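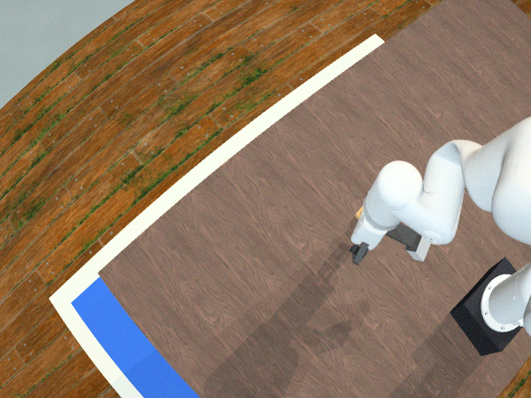 Nerea Salcedo 在上次课后留言说,讲义把弃踢写得像是进攻失败之后的收尾动作,可她带的队里,有两场球是靠弃踢把对手压在自家门前,才换来后面的得分,这部分应该单独讲。这一讲照她的意见调整了顺序,先讲场地位置,再讲动作和站位。

# 第四讲 弃踢组:场地位置、时间与覆盖

适用:美式橄榄球教练基础课,特勤组单元
课前请复习:第三讲开球与回攻

## 一、弃踢换来的是什么

第四档进攻时,教练有三种常规选择:继续进攻、射门、弃踢。弃踢交出球权,换回一段距离。判断一次弃踢好不好,要看对手下一次进攻从哪里开始,球在空中飞了多远只是其中一项。

从本方二十码线弃踢,球飞五十码,对手回攻二十码,净得三十码。换一个踢球手,球飞四十二码,滞空时间长,对手只能举手示意安全接球,净得四十二码。第二个球在转播数据里不起眼,在场上更有用。

几个术语统一如下,作业里请照此使用:

- **总码数**:从开球线量到球被接住、出界或停死的位置。
- **净码数**:总码数减去回攻码数,落入端区形成回阵的,每次再减二十码。
- **滞空时间**:脚触球到球被接住或落地。
- **操作时间**:长开球手的球离手到踢球手脚触球。

总码数从开球线算起,不是从踢球手站的位置算起。上一期作业有好几份在这里出错,多加了十几码。

## 二、算例:Rurnwood 一个赛季的弃踢

Rurnwood 全季弃踢 22 次,总码数 934。对手回攻合计 146 码,回阵三次。

- 平均总码数:934 ÷ 22 = 42.5
- 净码数合计:934 − 146 − 60 = 728
- 平均净码数:728 ÷ 22 = 33.1

两个平均数差了九码多。拆开看,回攻一项每次损失 6.6 码,回阵一项每次损失 2.7 码。回阵的三次全部发生在中场附近,踢球手按全力去踢,球直接进了端区。这三次如果改成高而短的落点球,净码数会立刻好看一些,而且不需要练出更大的腿部力量。

Gonzalo Pastor 看这份数据时提的问题是:146 码里有多少来自同一次回攻。答案是 61 码,出自对 Grivby 的那场,左侧外线追击手被内线双人挡住,没有人补外侧。平均数会把这种单次崩盘抹平,所以复盘时要把每一次弃踢单列一行。

## 三、时间分配

弃踢组的时间可以分成三段。

**开球段。** 长开球手把球送到身后十四至十五码处。球应当到踢球手惯用腿一侧的髋部高度。球速快但位置飘,踢球手要挪步,省下来的时间又还了回去。初学的长开球手先求位置稳定,再加速度。

**处理段。** 踢球手接球、转正球的缝线、两步或三步出脚。多余的一步小碎步是最常见的毛病,录像里逐格看很容易发现。

**飞行段。** 这一段决定覆盖队员能跑多远。

操作时间的目标是 2 秒出头以内,中学队可以放宽,但要每周记录,看有没有往下走。掐表的人固定为同一人,站在开球线的延长线上,以球动为起点,以触球为终点。换人掐表以后,前后的数字不能直接比较。

滞空时间和距离要放在一起看。四十码配四秒四,覆盖队员有机会在接球的同时到位。五十码配三秒九,接球员前面会留出一大块空地,俗称踢过了自己的覆盖。

## 四、站位

现在多数队伍用分散式弃踢阵或者盾牌式弃踢阵。本课以盾牌式为主。

1. 前线七人,长开球手居中,两侧各三人,间距比常规进攻宽。
2. 盾牌三人,站在开球线后约定的深度,肩并肩,留出踢球手出脚的方向。
3. 踢球手一人。

合计十一人。每次上场前由盾牌中间那名队员点人数,点完才允许喊口令。人数不对就叫暂停,没有暂停就认罚 5 码延误比赛,比少一个人被封踢要便宜。

前线队员的任务是先延缓对手,再下去覆盖。盾牌队员的任务是守住原地,不许往前迎人。盾牌往前冲一步,踢球手前面的保护就薄一层,而且容易撞进球的飞行路线。Babaei 的教学录像第二段里有一次反例,请注意右侧盾牌队员的左脚。

踢球手在本方端区内出脚时,深度要缩短,确保双脚离底线还有余量。开球过高或者漏接,又来不及出脚,可以主动把球带出底线,送给对方 2 分,然后从二十码线开自由球。领先三分以上、时间不多的情况下,这个选择值得提前和全队讲清楚,不能等到场上再商量。

## 五、覆盖路线

覆盖分三层。

**第一层:外线追击手。** 左右各一人,从最外侧出发,目标是接球员的外侧髋部。接球员举手示意安全接球后,追击手必须给他接球的空间,绕到身后准备处理落地球。撞上去是一次罚码,也可能伤人。

**第二层:前线队员。** 下去以后保持左右间隔,每人负责一条通道。常见错误是所有人都朝球跑,二十码以内挤成一团,外侧全空。上面说到的 61 码就是这样跑出来的。训练时可以在地上放标志碟,规定过了第二排标志碟才允许向球收拢。

**第三层:盾牌队员和踢球手。** 盾牌两侧的人负责边线,中间的人跟球,踢球手留作最后一道。踢球手不需要完成漂亮的擒抱,能把持球人逼向边线,等队友赶到就够了。

球落地后没有人碰,覆盖队员可以让它继续往前滚,也可以按停。按停的位置就是对手进攻的起点。靠近端区时,一人站到球门线上,面向场内,另一人从外侧赶来接应。站在线上的人要先看脚下再看球。

如果接球方先碰到球又没有控制住,覆盖队员可以抢下球权,但不能带球推进。课堂测试里常有人把这一条和被封踢的情况混起来。封踢后球仍在开球线后面,双方都可以捡起来跑,弃踢方要推进到首攻线才算保住球权。

## 六、中场附近的选择

球在对方四十码线前后时,弃踢的收益最小。回阵一次,净得只有二十码。可供比较的做法:

| 情况 | 倾向 | 说明 |
|---|---|---|
| 第四档差一两码 | 继续进攻 | 看本方短码数进攻的把握 |
| 第四档差七码以上,逆风 | 落点球弃踢 | 目标为十码线内 |
| 第四档差七码以上,顺风 | 射门或弃踢 | 取决于射手当日热身距离 |
| 半场结束前 | 按剩余时间定 | 弃踢后对手是否来得及推进 |

落点球有两种踢法。一种是传统的高球,靠滞空时间让追击手先到。另一种是把球尖朝下斜放,使球落地后向后弹。第二种在湿草皮上不稳定,在人工草皮上弹得更高。去 Loduson 客场的队伍要提前试场,南侧端区外的风经常和看台顶上的旗子方向相反。

## 七、训练量安排

踢球手的腿不能按踢得越多越好来安排。Rurnwood 的计划是夏训到季末全力弃踢总量上限 1,000 脚,分到每周,赛前一天只做空放球和半力出脚。放球练习不计入总量,可以天天做:单手托球,不出脚,让球自然落地,看它是否平着落下、有没有转。放球歪了,后面的动作再好也修不回来。

一次四十分钟的特勤组训练可以这样排:

- 长开球手与踢球手单独配合,八分钟
- 前线延缓步法,两人一组,八分钟
- 盾牌守位,用拿护垫的队员冲击,六分钟
- 追击手摆脱双人阻挡,六分钟
- 全组弃踢,实跑覆盖,不擒抱,十二分钟

全组部分每次换一个起点:本方五码线、本方三十码线、中场各练几脚。只在三十码线练的队伍,到了端区里往往不知道盾牌该站多深。

## 八、作业

1. 选一场自己球队的录像,列出全部弃踢,每次一行,写明开球线、总码数、回攻码数、滞空时间、操作时间。
2. 算出平均总码数和平均净码数,指出差距最大的一次,画出当时各覆盖队员的位置。
3. 写一份端区内弃踢的口令单,不超过半页,要让替补队员看得懂。

第三题请写本队实际使用的口令,不要抄讲义里的词。没有录像的同学向 Gonzalo Pastor 领取 Grivby 那场的剪辑,五月的最后一次课前交齐。下一讲讲弃踢回攻,带上接球手套。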